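Squeaky floorboards in hallway, any fix from above?

Zanele Kruger
Three boards by the bathroom door squeak every time they are stepped on. There is a finished ceiling below, so I can't get underneath. House was built in the '70s. Do I have to pull them up?

Nnamdi Nwankwo
No. Work powdered graphite into the gaps first and walk on it for a few days. If that fails, find the joist and put in trim screws at an angle, then fill the holes. Mine took 27 screws and has been quiet since September.

Danai Gavalas
Try talcum powder. Worked for me.

Eftychia Tsoukalas
Second the screws. Match the filler to pale wood carefully, it dries darker.
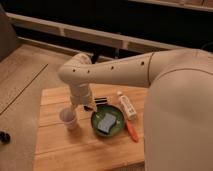
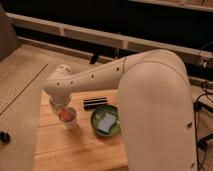
Drill pilot holes or the boards can split. Check for pipes near the bathroom first.

Related
Door sticks in humid weather
Removing old carpet glue

This site uses cookies. Accept | Settings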